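Section 5. Checking the plating station before service

Read this section if you work the fruit and dessert counter at the Drindthorpe canteen. The arm now plates single items, and counter staff check and serve them. Portion sheets stay with the shift lead, Despina Kneževič.

1. Stand clear of the table and call out before you start the cycle.
2. Select program 627 for whole fruit on a plate.
3. Keep both hands off the table while the arm is moving.

CAUTION: A gripper that is standing still may still be in a cycle. Wait for the panel to read IDLE before you reach in.

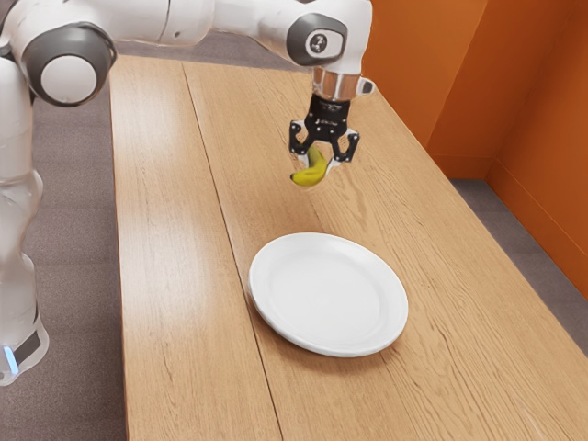
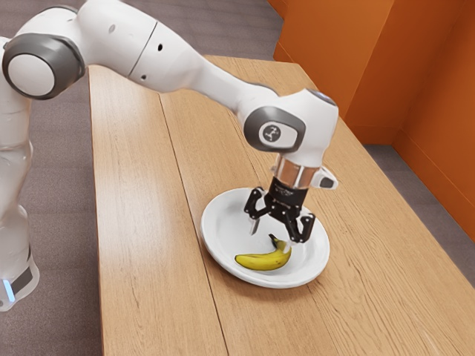 Simulator views, program 627: banana and round plate.

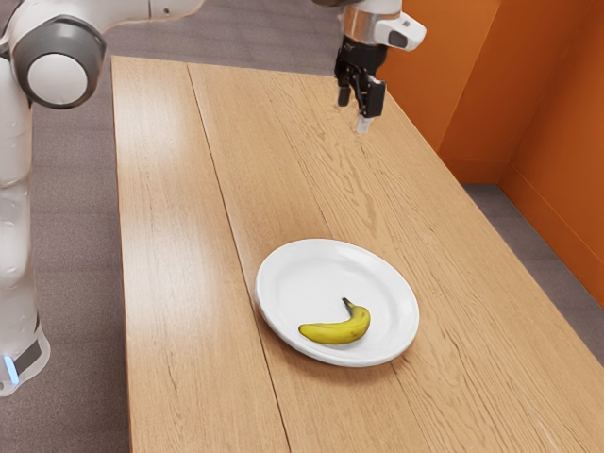 Do I lose counter hours because the arm does the plating?
Hours stay as they were on the May rota. The time saved on plating goes to the serving line and to allergy checks, and you will be trained for both.

4. Look over each plate. Remove bruised fruit by hand and log it under code 826.
5. At the end of the shift, press PARK and sign the sheet.

Note — if the arm stops partway, press HOLD and call the Prelton desk. Do not pull an item out of the fingers.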